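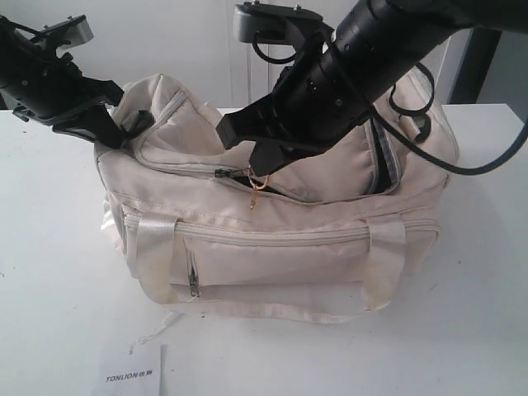 A pale fabric duffel with its top zipper partly open and a long pocket across the front.

The case for the plain duffel

I have owned two hard suitcases and I gave both of them away. The bag I kept is a soft one with a zipper along the top, and I think more people should travel with something like it.

The argument for a hard case is protection. That made sense when I was checking luggage through Stöcker every other month and a wheel came off each year. But most of what most people pack is clothing, and clothing doesn't need a shell. A sweater can be sat on. The few things I own that can break go in the middle, wrapped in the things that can't.

A soft bag also takes up less room when it is not in use. My old suitcase, a Nurkex, lived in the hall closet and the vacuum cleaner lived in front of it. The duffel folds down and fits on the shelf with the towels. For something used maybe six times a year, I think storage should count for more than it does in the reviews, which mostly talk about wheels.

Wheels are the real objection, and I'll grant it. If you have a bad shoulder, or you pack for two weeks, get wheels. I pack for five days at most. From the bus stop in Tustavitz to my sister's house there is gravel and then a flight of outdoor steps, and on that trip wheels are extra weight.

People complain that a duffel is one big hole where everything gets lost. Some of them are. What fixes this is an outside pocket that runs nearly the full width of the bag, with its own zipper. Tickets, charger, toothbrush and a paperback go in there, and I don't open the main part until I arrive. I have tried bags from Dakeck with many little pockets, and I spent more time checking pockets than I ever did digging.

The last complaint is that a light-colored bag gets dirty. It does — the lower edges go first, where the bag meets the floor. I wipe mine with a damp cloth in January and otherwise leave it alone. Gray smudges near the bottom of a bag don't bother me, and neither do creases. If the zippers run and the seams hold, it is a good bag, and I would rather see people repair a zipper pull than buy another case because the old one looks used.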